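November 16, 2024

Slept badly again, so I may as well write. The bamboo mat is still on the bed. It is the middle of November and I am lying on tiles. Aurelia says it should stay until the heating has been on for a full week, on the grounds that a mattress sweats under a sheet in a warm room. I have never seen a mattress sweat. I asked her where she read that and she said it is well known, which in this family means her mother said it once.

I was against the mat from the beginning, I want that written down somewhere. It came from Prumach in September, when everything for summer was marked down, and it cost 46 with delivery. The leaflet promised "natural cooling all night." I put my palm on it in the shop and it was cool. I put my palm on the shop counter and that was cool too. You could sleep on the counter for free.

To be fair (I am trying to be), the hot nights at the end of September were easier on it than on the sheet. I got up less. Whether that was the mat or the window I finally got unstuck the same week, I couldn't say, and neither can Aurelia, though she does say it. What I know for certain is that it pulls the hair on my arms if I turn over too fast, and that I wake up with a waffle pattern on my hip. She tells me to put a thin sheet over it. Then what is the mat for?

Today was supposed to be the bedroom. The plan, hers, was to sort the dark clothes first, all of them out on the bed, and then fold by kind and not by person. I said by person. We have tried by kind before and I spent a whole winter wearing somebody else's undershirts. She has a folding method now, out of a little book by some firm called Sturnus, where each thing has to end up small enough to stand on its own. I folded 4 black tops that way and every one of them lay down again the moment I let go. Hers stood, I'll admit. They also looked like they would need ironing twice.

I still think half of it should go. There is a pair of black pants in there that I have not worn since we lived on Voicu, and I remember them being tight then. Aurelia held them up against me and said they would fit if I stood properly. I put them in the bag for Lenuța Nistor. They came out of the bag when I went to make coffee. I put them back. I'll check the bag again tomorrow before it leaves the house.

Lenuța stopped by later on, to see about the bag, she said, though mostly to see about the coffee. She looked at the mat and told us her sister has a Uton one, the kind with a cord between the tiles, and that the cord went after 3 summers and they were finding little pieces of bamboo under the dresser for a year. Aurelia said ours is a different make. I got down and looked along the pink edging for loose threads. I found none, but it has only had the one summer, so I'm not ready to congratulate anybody.

The pillow is another matter. I don't see the point of wrapping a pillow in a loose cloth when there is a perfectly good case with a button in the drawer. The cloth comes undone by midnight and I have it round my ear. She says it is cooler. Everything in this room is cooler! I would like one thing in here to be warmer, and soon.

What we settled on, more or less: the mat gets wiped with a damp rag, dried flat, and rolled up with the tiles facing out. She wants vinegar in the water. I don't believe vinegar does anything except make the bedroom smell like lunch, but I've lost that one before. It goes on top of the wardrobe if it fits, and I have measured, and I do not think it fits. The winter blanket is still in its bag behind the door. I will put it on tonight over the tiles if I have to, and see which of us complains first.
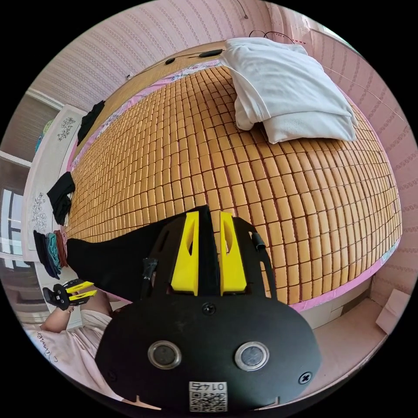
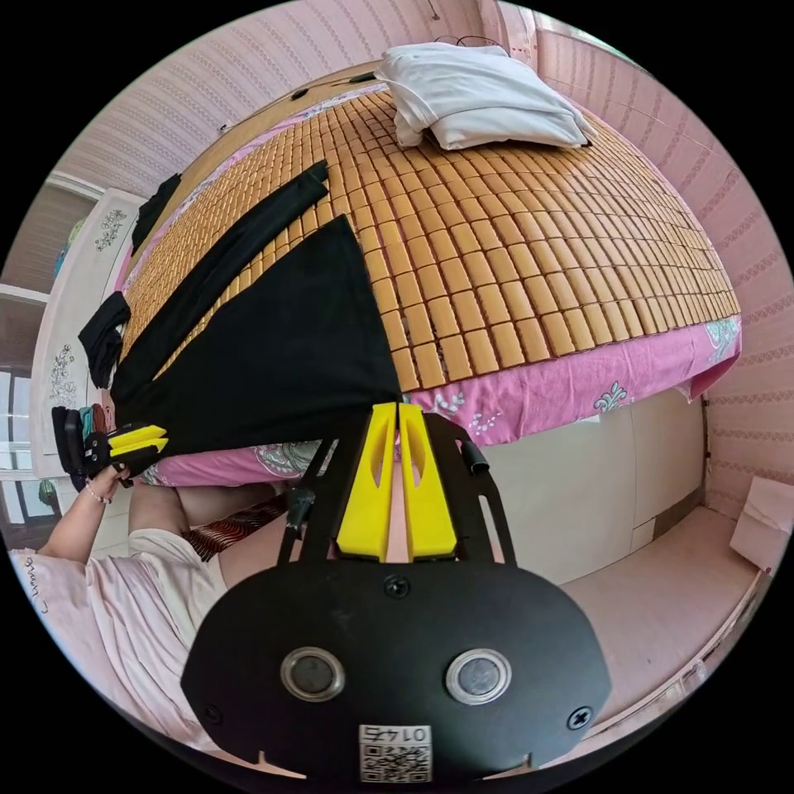 The bed, bamboo mat still on.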